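March 2022, cabin, late
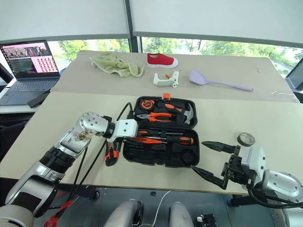 *the tool case, open on the table*

Second night on the boat. Writing fast, lights in the passage go down at eleven and my reading lamp is useless.

Istum this morning. Docked early, fog, couldn't see the town until we were nearly on top of it. Bus tour was full so I walked. Good call. 200 steps up to the old fort according to the sign, knees say more. View of the river bend, two barges, a dog asleep on the wall. Bought a pastry with some sort of plum thing inside, ate it before I got down, went back for another one.

Back on board for lunch. Soup again. The soup is fine.

Cabin is 41, port side, which I asked to switch and then forgot I asked. Bed narrow. Window bigger than the brochure made it look. Shower has two settings, off and weather. Still don't understand the locker, the key goes in both ways and only opens on the third try.

Afternoon lecture on the locks, given by the second officer. Went for the coffee, stayed for all of it. We go through 16 of them before Gilbert. The deep ones take a while and you're supposed to stay off the top deck for the low bridges, they fold the railings flat and everything. Want to be up for the first one tommorow, 5:40. Set two alarms.

Band in the lounge after dinner. Accordion, upright bass, a drummer who only used brushes. Mostly waltzes. Half the room danced, the other half pretended to read the wine list. I danced one. Badly. Sat down with a glass of the Nunimix, the house drink, orange and something bitter and too much ice. Wouldn't order it at home. Had two.

Table mates are a quiet couple from cabin 23 and a retired teacher on her ninth river trip. She keeps a notebook of every boat, ranks them by breakfast. This one's third so far. Lost points for the eggs.

Money so far: pastry x2, fort ticket, postcards, drinks on the tab. Need to check the tab. Adex, the tour desk people, still have me down for the cave excursion and I cancelled it before we left, so sort that out after breakfast, bring the email.

Also:
- stamps
- sunscreen?? in March, but my nose is red
- ask abut laundry
- call home from Gilbert, signal's gone here

Engine just changed its note. Moving again I think, there's a light sliding past on the bank. Shoes by the door, coat on the hook. Bed.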